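# Visit notes: Netar assembly works, Skiten

The Netar site at Skiten opens its small-assembly building to trade visitors twice a year. I attended the December session, which started at 9 in the morning and was over shortly after lunch. The group was taken round by Oleksandra Kostiuk, the production engineer for the building, and most of what follows comes from her commentary and from the wall sheets at each station.

## Stores

Goods-in is on the ground floor, next to the loading door. Reels, boards and bagged hardware are booked in on one counter and put away in racking on the far side. The store holds 2,472 part numbers. Kostiuk said fewer than half of these move in a normal month, and the slow ones are being shifted to the upper shelves so that the pickers do less walking.

Cable is kept apart from everything else, on drums for stock gauges and in hanging bundles for cut lengths. Cutting and crimping are done in an adjoining room with two benches. We were allowed in but not past the yellow line. Pull testing is carried out on the first piece of every batch and again after a tool change, and the results go on a card that travels with the harnesses.

## Kitting

Kitting was the part of the building I had come to see. Parts arrive from the stores in bulk and are divided at the tables into open plastic bins, one family of part to a bin. The bins are arranged round a shallow steel tray, which is where the kit is laid out before it goes to the assembler. The tray is lined with plain white paper, and the liner is changed at each change of product.

I asked about the choice of yellow for the bins. The reply was that grey had been tried, and small parts with dark leads were too easily left behind at the bottom. The wall is thick and the corners are rounded, so a gloved hand can sweep the contents out without catching.

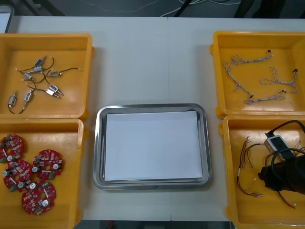
Leads are the main nuisance at this stage. Small components supplied with their wires already attached will tangle if they are tipped into a bin in quantity, and separating them costs more time than picking them. Netar's answer is to issue them in small lots. Circuit boards are treated in the same way, though for a different reason: the capacitors and terminal blocks stand well above the board and can be knocked if too many boards are piled together. Harnesses are twisted before issue and give little trouble. Loose wire is issued as a bundle.

The target for a standard kit is 103 seconds from empty tray to release. The wall sheet showed the target being met on most shifts, with the exception of Sunday, when the tables are run by a reduced crew who also cover the stores counter.

Efua Ayaaba, who leads the kitting team, went through the checking procedure. The finished tray is compared with a printed layout at full size, and any gap is visible at once against the white liner. Her team dropped weighing as a check last year. The lightest parts fell within the scatter of the heaviest ones, and a missing part could pass.

## Assembly and test

The assembly line was stopped for a changeover during our visit, so this section was brief. The product is the Tarar valve controller, built in batches of up to 3,000. Test is at the end of the line, with a leak check and an electrical check on the same fixture. Rejects are held on a red shelf and reviewed the following morning.

The labelling software, Prornolex, was shown on a desk screen. It prints the kit card, the carton label and the test record from one entry. The text on the kit card is rather small, and two of the visitors said so.

## Practical points

- Safety shoes are required and are not lent out. Coats and bags are left at reception.
- Parking is at the rear. The front spaces are for deliveries.
- Questions are taken at each station, and the kitting stop could usefully be longer.
- The stairs to the viewing gallery are steep, with a lift at the other end of the building.

The next session is planned for early summer. Places are booked through the Netar reception desk.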